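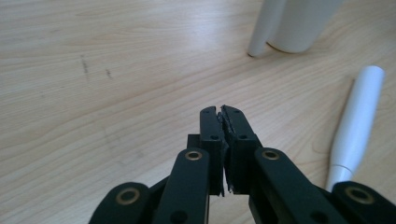

The Ultstead Recorded Music Office has spent the past year helping local producers register their work before it is released. In a recent interview, held across a pale wooden table with a couple of small dark marks on its top, the head of the office's licensing section set out how the program works and where it has fallen short.

"Most producers come to us after a single is already out," the section head said. "By then the singer, the beat maker and the label may each have a different idea of who owns what."

The office received 2,541 track registrations in its first year. Of these, 1,311 named a featured vocalist, and many arrived without a signed split sheet.
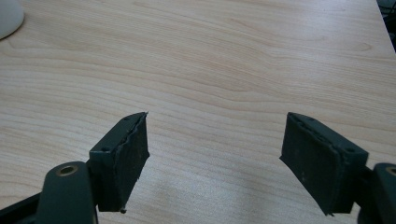 A light wooden tabletop between two dark green gripper fingers.

Asked whether the rules place too heavy a burden on new artists, the section head disagreed. "The form is two pages long. We ask for the names, the shares and a contact for each party. A producer who can finish a mix can finish the form."

The office has also held listening sessions with Mendo, a dance label, and Doucet, which publishes songs for several vocal groups. Roughly 200 people attended the February session, where the main subject was payment for remixes.

"Remixes are our weakest area," the section head said. "The original writers are often paid late, and the remixer is sometimes left off the record entirely."

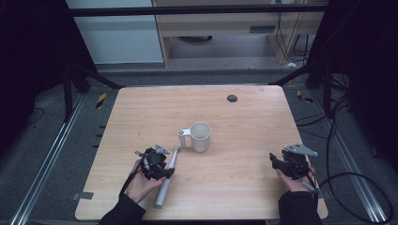 A revised remix agreement has been drafted with Tadidard, the distributor that handles most club releases in the region. It will be open for comment until 5 August 2018. Registered members may send their remarks in writing to the licensing section.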